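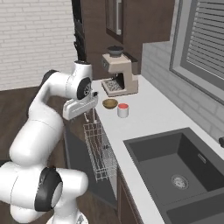
# Lalness

Lalness is my little collection of home coffee notes, and this is the readme I kept promising to write. It has 838 rows, one per cup, all typed in by me between October and whenever I ran out of the good beans.

## What's in it

Everything lives in one file, cups.csv. Each row has the bean, the grind setting, the dose in grams, the shot time in seconds and a score from 1 to 5. The scores are just my taste (I like things on the sweet side, so light roasts get a rough deal – sorry!).

I also added a notes column halfway through, so the first 151 rows leave it blank. Please don't fill those in with zeros, it's a text column and it makes a mess.

## Where the beans came from

Mostly Bettencourt, plus a few bags of Mavero when I felt like spending more. Bettencourt changed its house blend partway through and I logged both versions under the same name, which I regret. If you want to split them, the new one starts at row 47 of the second batch.

## Loading it

Any spreadsheet program will open it. I use Leneo, the small charting script in the same folder, and it wants commas, so don't save the file with semicolons!

## Known problems

- Grind settings only make sense for my grinder
- Some shot times are rounded to the nearest 5
- Decaf is marked "d" in some rows and "decaf" in others

12 comments · 5 shares

Related
- Leneo: plotting shot times
- My Mavero tasting sheet
- Cleaning up a messy CSV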